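The vanity saga, part whatever

So the vanity is in. I know I promised an update back in May, and then I went quiet, and a few of you emailed to ask if I had given up and gone back to washing my hands at the kitchen sink. I had not! I was just busy measuring the same stretch of wall over and over and getting a different answer every time.

For anyone new: I rent a workshop space out on the Irkel side of town, one big white room with a concrete floor and a corrugated ceiling. It's a great room for making a mess in. What it never had was a decent place to wash up. For the first stretch I rinsed brushes in a bucket, then carried the bucket outside, then carried it back in, and my shoulder had opinions about that.

The plan was to buy something plain. I had a whole folder of plain things saved. Flat doors, square corners, nothing to catch a drip. And then I walked into the Mimdale salvage yard looking for hinges (I needed two hinges) and there was this white vanity sitting at the end of a row with curvy sides like something out of a grandmother's powder room. Three drawers. Countertop already on it. Price tag said 407, and somebody had crossed that out and written 70 underneath in marker.

I'm not proud of how fast I said yes. I didn't even open the drawers until I was at the register, and I never did buy the hinges.

My friend Kittipong Thongdee came over with his van and we got it home in one trip, with a moving blanket over it and me in the back holding onto a strap for dear life. He thinks it looks ridiculous in a workshop. He said so in the parking lot, he said so on the drive, and he said so again while we were walking it through the door. He has since washed his hands at it plenty of times.

Plumbing was the part I was dreading. I'm fine with a drill and I'm fine with paint, but water makes me nervous, so I paid a real plumber and spent the afternoon handing over tools and asking too many questions. The faucet is a basic silver one. I looked at fancy ones for way too long (there was one shaped like a swan, I'm not even kidding) and then I came to my senses. If you're doing this yourself, buy the supply lines longer than you think you need. Mine were 7 inches short the first time and I had to drive back across town in my work pants with the knee blown out.

The next question was where everything else goes. For a long while the water dispenser lived next to the door, and every single person who came in with a box clipped it. Moving it to the back wall was one of those jobs that took ten minutes and that I'd put off forever. It's so much better there. You can fill a bottle without blocking anybody, and swapping the jug doesn't involve climbing over a pile of lumber.

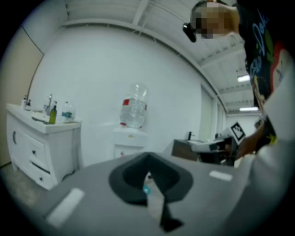

Vanity on the left, water dispenser against the back wall, the dark wood counter over on the right.

I do want to talk about the countertop, as that's what I get asked about most when people visit. (Okay, second most. First is "why is there a bathroom vanity in here.") It's a small surface and it fills up if you look away from it. My rule is that soap stays and everything else has to justify itself. The green pump bottle is the everyday one, and I keep it close to the front so you can hit it with an elbow when your hands are disgusting. There's a little white pump at the far end too. Water bottles are technically not allowed, and you can see how well that rule is going.

The metal rack I go back and forth on. I like having it and I hate cleaning around it. Last month I took it off completely and lasted maybe four days before I wanted it back. If anyone has one they love, tell me in the comments, I'll read every word.

Drawers! I lined all three with leftover shelf paper from my kitchen, a truly loud lemon print that no one but me will ever enjoy. Top drawer is for small stuff, nail brushes and bandages and the good hand cream. Middle drawer is rags, folded when I'm feeling good about myself and stuffed in when I'm not. Bottom drawer was supposed to be cleaning supplies, but it sticks a little on the left and I got tired of fighting it, so it holds things I don't need very often, like spare faucet washers and a bag of drain covers I bought in the wrong size and can't return. I rubbed a candle stub along the runner and it helped some. Next I'm going to try taking the drawer out and sanding the edge, very lightly, and if I wreck it you'll hear about it.

The dark wood counter on the other side was here before me, and for a while I thought about pulling it out so the room would match. White walls, white ceiling, white vanity, and then this big dark thing with its black faucet. I went as far as getting a quote for having it painted. But I've gotten attached to it. It hides stains like a champ, and it's where all the rough work happens, so I'd be repainting it every few months anyway. So now there's a messy side and a polite side. Paint and glue get dealt with over there. Hands and faces and coffee cups get the powder room treatment over here.

Would I pick a white countertop again? Ask me in winter. Coffee rings wipe off if you catch them the same day. Wood stain does not care what day it is. I had one brown thumbprint near the basin that I went after with baking soda paste, then dish soap, then baking soda again, and it finally gave up after I left the paste sitting on it over lunch. Don't go at it with the green side of the sponge, you'll dull the finish and then you'll have a clean dull spot, and it'll bother you more than the stain did.

A couple of people asked about cost, so, quickly: 70 for the vanity, 54 for the faucet, plus the plumber, who was worth it and whose bill I'm choosing to keep between me and my bank. The shelf paper was free. Van rental was paid in noodles.

What's left on the list. I need a towel hook, a proper one screwed into something solid, because at the moment towels just sort of wander. I'd like a mat in front of the vanity, as standing on bare concrete for any length of time makes my feet ache, but every mat I like is either a trip hazard or costs more than the vanity did. My neighbor at Nkuna Upholstery has offered me some rubber-backed offcuts to try, so I might bind the edges on one of those and see how it holds up.

I also want a mirror. Kittipong says if I hang a mirror near that thing he's going to start calling the place a salon. I've already got one picked out. It has an oval frame with little carved leaves and it's at the same yard in Mimdale, leaning behind a stack of doors, and I'm driving out there as soon as I finish the shelves I owe my sister.

And yes, I still need hinges.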